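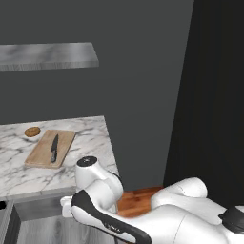
Simulated kitchen: the arm beside a knife on its board.

I love a good rulebook, and kitchen robots deserve one! At Eltden we ran 400 simulated trials before anyone wrote down how an arm should approach a blade. Madness. Write the rule first, then test it, and publish the failures too (Cova does, bless them). A shared page of seven plain rules would do more for this field than another clever demo.
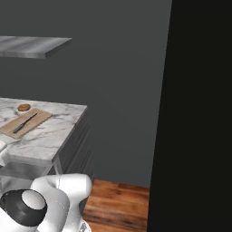
Knife, board and arm, rendered from another view.

So let's start with blades, this June.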